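Software para manos prestadas: entrevista con el equipo de percepción de Kalov

12 de diciembre de 2019

En Kalov, el grupo de percepción y planificación lleva desde abril trabajando en un mismo problema: convertir los movimientos de una persona que manipula tela con dos pinzas de mano en trayectorias que un brazo pueda ejecutar. La responsable del grupo nos recibió una mañana y respondió a nuestras preguntas entre dos compilaciones.

Empezamos por lo más básico, por qué tela. "Con piezas rígidas ya teníamos una cadena que funcionaba", explica. "Estimas la pose del objeto, planificas el agarre y ejecutas. Con un paño no hay pose. Hay un borde que se dobla, una esquina que desaparece debajo de otra, y el planificador que usábamos antes no sabía qué hacer con eso."

La cadena anterior se llamaba Durthorpe y sigue en uso para las tareas de montaje. La nueva, Zolau, prescinde del modelo geométrico del objeto. Toma las imágenes de las pinzas, la posición relativa entre ambas y la apertura de los dedos, y predice un tramo corto de movimiento que se recalcula continuamente. "Al principio predecíamos tramos largos y el brazo seguía tirando de una esquina que ya se había soltado. Los acortamos y mejoró bastante, aunque entonces aparecieron tirones en las uniones. Eso nos costó el verano."

La sincronización fue otro asunto. Cada pinza tiene su propio reloj, y el primer registrador guardaba la hora de llegada de cada imagen al ordenador. El desfase variaba según la carga de la máquina. "Veías cerrar la izquierda antes de que la derecha hubiera llegado, y la demostración decía lo contrario", recuerda. "Cambiamos el sello de tiempo al momento de captura y tuvimos que descartar 11 sesiones completas. No merecía la pena arreglarlas."

Para la posición relativa usan marcadores impresos montados en un cubo sobre la pinza. Le preguntamos si no bastaba con la odometría visual. "Basta para saber cómo se mueve cada pinza por la sala. Para la distancia entre las dos, cuando están tensando un paño, yo quiero una medida directa. Si una cara del cubo queda tapada, muchas veces se ve otra." 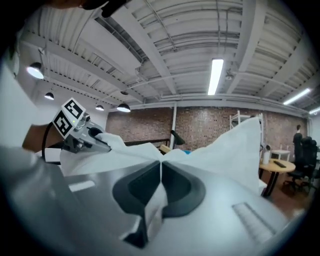
Lo que falla todavía

La oclusión es el primer punto de su lista. Un pliegue alto puede cubrir buena parte de la vista y dejar los marcadores fuera. Zolau mantiene entonces la última estimación y aumenta su incertidumbre; si pasa demasiado tiempo, el planificador reduce la velocidad. "Es una solución conservadora - lenta, si quiere - pero prefiero eso a rasgar tela."

El segundo es el color. Los paños blancos con luz de techo dan poco contraste y el detector de bordes pierde las esquinas. Han añadido variaciones de exposición al entrenamiento, con resultados desiguales. En tejidos con dibujo el problema casi desaparece.

El conjunto actual tiene 2.000 demostraciones. Las revisa una herramienta interna, Engelbrecht, que reproduce las 2 vistas en paralelo y marca los saltos de pose. "La escribimos en una semana y es lo que más se usa de todo lo que hemos hecho", dice. La interfaz no ha cambiado desde entonces, y en la lista de tareas pendientes hay una petición para poder retroceder imagen a imagen con el teclado.

Sobre los plazos es prudente. La próxima versión separará el control de fuerza del planificador, de modo que la tensión del paño se corrija en un bucle más rápido. Después quieren probar con 5 tipos de tejido que no estén en el entrenamiento. Le preguntamos si habrá código abierto. "El registrador y el formato de datos, sí. El resto depende de cómo quede la documentación, y de momento está a medias."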